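Home Reviews Opinion Kits Archive Subscribe

What a Hand-Held Gripper Kit Should Be Sold For

Monday, July 20, 2026

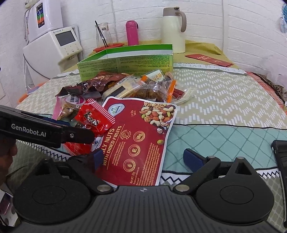

Katona writes, in reply to my short note from last week, that I am too patient with these kits. For the same money, Katona says, a small lab could pay two students for a month and record their bare hands with a cheap camera, and the data would be more natural because people do not need to learn how to use their own fingers. I have thought about this remark for several days. I think it is half right, and the half that is wrong is the reason I write this longer text.

The kit under review is sold by Dedcombe under the name Zudus. The price is 1,285 dollars for one hand, with the camera mount, the charging cable, a set of spare finger pads and a license for the recording software for one year. After the first year the license must be renewed, and the price of renewal is not printed anywhere on the order page. I asked by email and received a polite answer that it "depends on volume." I will come back to this, for it is my main complaint.

First, why I do not agree with Katona. A bare hand can do too much. When I pick up a thin packet of nuts from a soft bed cover, I push it a little with the thumb, I lift one corner with a nail, I turn it against the palm. I do all this without knowing it. If you record such a movement and give it to a robot which has only two fingers, the robot has no thumb and no palm, and somebody must translate the one into the other. This translation is where small labs lose their months. With a hand-held gripper, the person is forced to solve the task with the same poor tool that the robot has. It is slower and sometimes it is humiliating, but the recording is already in the right language.

And snack packets are a good test, much better than the colored blocks that most sellers like to show. A block has a shape and keeps it. A packet has air in it, it slides, it makes folds, and the place where you can hold it well is different each time. A bag with something brittle inside must be held by its upper seam or it will be a bag of crumbs. On a quilt everything becomes harder again, because the surface goes down when you press. A person who has only worked on a hard table will press too much in the first hour. I did, and my wrist told me about it in the evening.

So I believe in the method. What I doubt is the way it is offered.

The Zudus page promises that anyone can "start collecting in minutes." I counted my own start, from opening the parcel to the first recording I would be willing to keep, and it took me 5 days. Some of this is my fault, I am not quick with software. But two of those days went to calibration, and the manual treats calibration in a single paragraph which sends you to a video, and the video shows an older model with the screws in another place. A buyer who pays this amount should not have to guess which screw is meant.

Then there is the question of the pads. Padded fingers are the correct choice for soft packaging, I have nothing against them. But pads are a part that gets used up, like the brushes of a vacuum cleaner. Dedcombe sells a new pair for 29 dollars. In one season of serious work you may need many pairs, and in the calculation on the sales page they are simply absent. I would like to see a seller write: this is the price of the tool, this is the price of one year of using the tool. It would be one more line on the page.

I also tried the competing offer, from Nustness, which is not a kit but a service. You do not buy anything. They send trained people with their own grippers, these people work in ordinary homes, and you receive finished recordings. Their smallest package contains 1,100 recordings. It sounds like the easy way, and for a company with little time it probably is. The material I received was clean and well labeled. But I could not ask why a certain grasp was made in a certain manner, and when I found that nearly all the packets were taken from the left side, I could only write this in a feedback form. With your own tool in your own hand you notice such a habit on the first afternoon – your arm is tired always in the same place.

This is for me the strongest argument for owning a kit, and it is strange that the people who sell the kits do not use it. They speak about speed and about scale. In scale they will always lose against a service. What the kit gives to a small team is understanding. After a week with the gripper I knew which tasks I should never promise to a customer. I knew that a stiff wrapper lying flat is worse than a full bag, and that a pile must be taken apart from the top even when the thing you want is showing at the side. I could have read this somewhere, but I would not have believed it in the same way.

Katona is right in one point, and I want to say it clearly. For many groups the money is better spent on people first. If there is nobody who has the time to hold the gripper for some hours every day and to look at the results in the evening, the kit will lie in a drawer, and a tool in a drawer costs more than a student. The sellers know this, I suppose, and they sell anyway.

Now the license. I do not accept that a physical tool, paid in full, becomes half useless after twelve months if the owner does not agree to a price that was hidden at the moment of purchase. The recordings stay with you, this much is written in the contract. But without the software you cannot make new ones in the same format, and a data set that cannot grow is soon an old data set. Dedcombe told me that new conditions will be published in August. If they include a fixed renewal price, I will recommend the kit to small teams who have the patience for it. Until then my advice is to borrow one for two weeks if you can find a lab that lends, and to keep the order page closed.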